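## 4. Setting Up the Selau Dehumidifier

Read this section before connecting the unit to power. Installation records go to Golnar Mohammadi at Hindberg.

1. Stand the unit upright for 2 hours before first use.
2. Place it on a level floor, away from curtains and heaters.
3. Slide the water tank in until it clicks.
4. Plug the cord directly into a grounded wall outlet.

**CAUTION:** Do not use an extension cord. Do not move the unit with water in the tank.
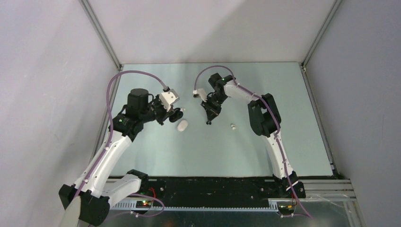

**Can the drain hose run uphill?**
The hose must slope down along its full length. Water left in a raised section flows back and trips the float switch.

### 4.1 Setting the Humidity Level

1. Press MODE until the humidity symbol blinks.
2. Use the arrow keys to select a level.
3. Wait for the symbol to stop blinking. The setting is now stored.

**NOTE:** The display shows code 94 when the tank is full or out of position. Empty the tank, refit it, and press RESET. 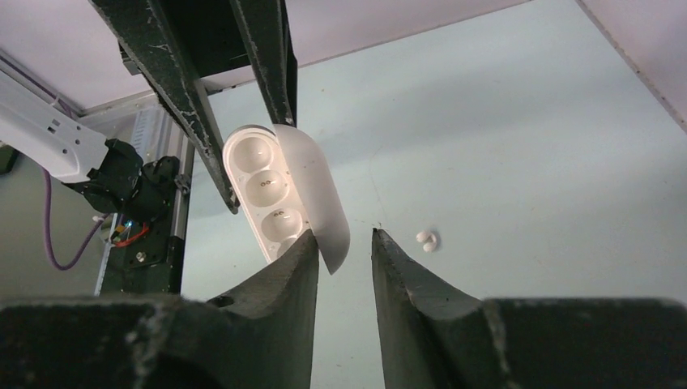

After a reset, the fan runs alone for several minutes before the compressor starts. Do not switch the unit off during this period. If the code returns with an empty tank, check that the float moves freely.

### 4.2 Filter Care

1. Switch off and unplug the unit.
2. Pull the filter out by its tab.
3. Rinse with cool water and let it dry completely.
4. Refit the filter with the tab facing out.

Replace the filter after 1,000 operating hours. Order part 691 from Clevgate. 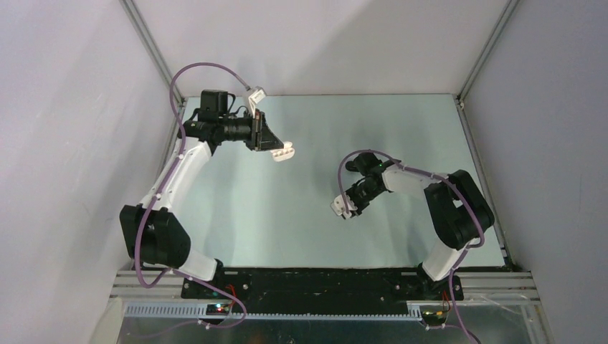

*Fig. 4-3. Work surface and side rails.*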